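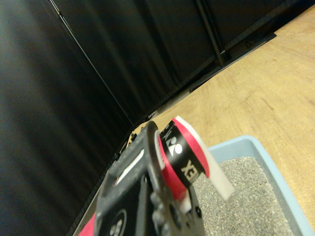 I have an opinion about gripper pads, which puts me in a small club, and the club has just spent most of a winter arguing about foam.

Our cell is nothing special. One arm, one two-finger gripper, black curtain on two sides to keep the daylight from wandering in, and a table's worth of things for it to pick up and put down. At Podumar we call it Nulter, after a label on a crate, and we've had it running since November. In that time I've tightened the same finger screw more often than I've called my mother.

The fashionable view is that a cell should be maintained by the numbers. You get a dashboard. The dashboard shows motor current and cycle count and a little green dot, and as long as the dot is green you leave the thing alone and go drink coffee. Gonçalo Macedo, who set up our dashboard and is very proud of the dot, had the pad inspection down for every 500 cycles. I had it down for whenever I walked past. We compared notes in Skokow over a bad lunch and agreed on nothing except the soup.

My trouble with the dot is that it has never touched anything. A pad goes bad gradually. It gets a shine on it, then it gets a flat spot, then it starts to creep at one corner, and the motor current doesn't care about any of this, because the motor is squeezing exactly as hard as it was told to. The dot stayed green through cycle 612. By then I could push the pad sideways with my thumb.

So I'm in favor of the thumb. I'm also in favor of testing on awkward objects. The catalogs love a machined cube, and sure, any gripper on earth can hold a cube. Give it something round, with a soft wrapped surface and a bit that sticks out at one end, and you learn more before lunch than the cube will teach you all year.

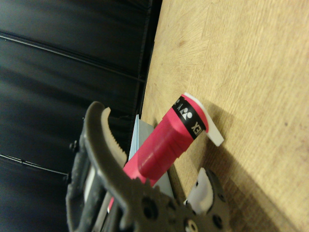

Grip tape between the fingers. Note the toothed pad along the inside of the upper one.

I came to tape by way of tennis, a sport I play badly and equip myself for very well. A round thing wants to roll out of the fingers, and a wrapped thing shifts a little under pressure. If the two fingers don't close on the same line, you can see it from across the room: the roll turns as the jaws shut. On a cube the same fault hides for weeks.

Veronica Dumitrescu thinks this is all superstition. She'd swap both pads on a fixed schedule, good or bad, and throw the old ones away. She did that at Roman for years and points out, correctly, that her line stopped less often than mine. What she leaves out is that her line picked up one kind of box. You could have fitted that gripper with two slices of toast.

My other objection to blind swapping is what it does to the alignment. Every time the pad comes off, the finger gets leaned on, the screw gets a bit more wear, and whoever puts it back does so at the end of a shift with one eye on the clock. I've found more crooked fingers the morning after maintenance than at any other time. We had one pad go on upside down. It passed the dashboard, naturally.

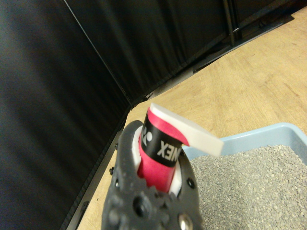 Tape upright in the jaws, white lining at the base, litter tray alongside.

Then there's the cleaning, a subject on which the manual offers one sentence and a drawing of a cloth. Anything granular near a gripper deserves respect. Those finger housings are full of holes and recesses, every one of them about the right shape to collect a bit of grit, and compressed air is a fine way to move it somewhere worse. I use a soft brush, then a vacuum with a narrow nozzle, in that order. Gonçalo uses the air line when he thinks I've gone home.

What I'd ask for is modest. Keep the dashboard, since it cost us money and he'd be hurt. But put a line on the sheet that says somebody looked at the pads, and make that somebody write down what they saw in words. "Shiny at the tip" is a perfectly good maintenance record. So is "same as yesterday, still don't like it." I have 18 entries like that now, and I trust them more than the graph.

Veronica has offered to bet me a dinner on her schedule against my thumb, over the next 620 cycles. I've accepted, on the condition that we don't eat in Skokow.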